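# Speaker notes: "Do we need the Purkent kit?"

Slot is 13 minutes. Leave the last slide up during questions.

**Opening (1 min)**

- Say straight away that we haven't bought anything. Jadholm has had the kit on trial, and I was asked whether it earns its keep.
- My answer is "not yet", and I'd like people to hear that before they see the nice bits.
- Quick show of hands: who has watched the sales video? Who has watched it at normal speed?

**What's on offer (2 min)**

- Purkent sell a hand-held gripper with a camera on it. You pick things up with it, it records, and their service (Morsy) turns the recordings into something an arm can learn from.
- Two fingers with soft-looking pads, black linkage. Nothing odd about the hardware. I quite like it.
- Price as quoted to us: £688 for a gripper, then £189 a month for Morsy. The second figure is in much smaller type in the brochure.
- Two-handed work means two grippers. Do the sum out loud, slowly.

**The claim (2 min)**

- Brochure says "any household object, any household". Read it out.
- Ask what "any" means. When I rang, it meant things that fit between the fingers and don't roll. Fair enough, but then print that.
- They also say a new user is ready in 60 minutes. I was holding it properly by then. My recordings were still poor, and Morsy took them all without a murmur. This bothers me more than anything else in the talk. PAUSE HERE.

**What we tried (4 min)**

- Picking round tubs out of a cardboard box. Dull job, chosen on purpose.
- The walls of the box are the trouble. You come in from above, the linkage spreads wider than you expect, and you end up steering round the cardboard more than reaching for the tub.
- A tub standing clear in the middle is easy. One leaning by the wall needs a tilt of the wrist, and everyone tilts differently.
- Wide lens: good for seeing both fingers and half the room. Less good for small print. If your job depends on reading labels, ask Purkent for a sample recording before you sign.
- Don't get drawn into the Stekness comparison. We had theirs for one afternoon and that isn't a test. If pushed: lighter, worse grip, manual only half translated.

**What I'd want before paying (2 min)**

- A warning when a recording is no use.
- A price for keeping our own recordings if we cancel. I've asked twice. The reply was a link to the brochure.
- One customer we can ring who wasn't given the kit free.

**Close (2 min)**

- Recommend a longer trial with one pair, no contract. Decide in October.
- If someone says "but it'll get better", agree, and ask who pays while it does.
- Skip the demo if we're running late. It needs a table, and the last room had none.

**Last slide**

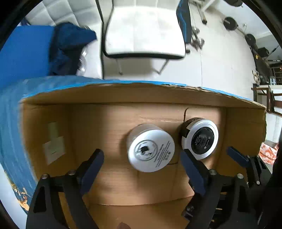
*Box job, gripper's own camera: one tub between the pads, a smaller one leaning by the right wall.*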